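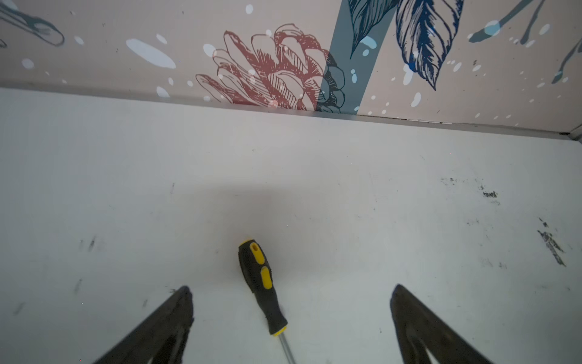
Can the Corbridge wall cabinet be mounted on drywall alone?

Drywall by itself will not hold the cabinet safely. At least two of the mounting screws must go into wall studs. Where only one stud falls behind the rail, use the Liao rail extension, sold separately.

Corbridge Wall Cabinet, 457 mm
Manufactured by Lenov for the Esivano storage range

The Corbridge is a shallow wall cabinet intended for offices, classrooms and utility rooms. It is supplied flat, with the hanging rail, 10 wood screws and a printed guide. The cabinet is 457 mm wide and 300 mm deep, and it is available in white or light gray.

Assembly

Assembly requires a Phillips screwdriver and a level. Power drivers should not be used on the cam fittings, as they can strip the panel holes. Lay the back panel face down on a clean, flat surface and attach the side panels before fitting the shelves. Leave the door hinges slightly loose until the cabinet is on the wall — final adjustment is much easier once it hangs level. 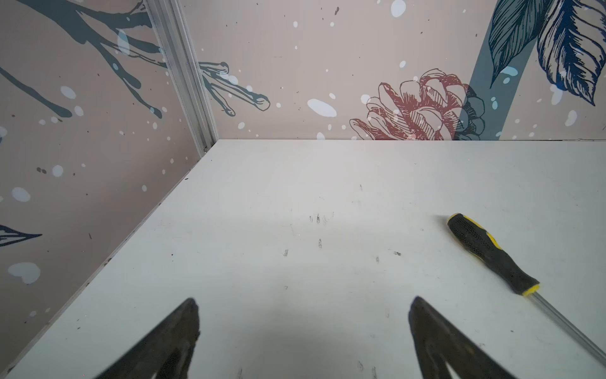 The shelves rest on steel pins and may be moved to any of 6 positions. The lowest position is recommended for heavier items such as binders and bottled supplies.

Care

Wipe the panels with a damp cloth and mild soap. Scouring pads and solvent cleaners will dull the finish and are not covered by the warranty.

Ordering and parts

Replacement doors, shelves and hinge sets may be ordered individually. Please state the cabinet width and color with each request. Institutional orders are handled by Zeyu Fang in the Esivano contracts office, and customers requiring delivery before the start of the school year should place their orders by the end of July.

Page last revised 2026-02-20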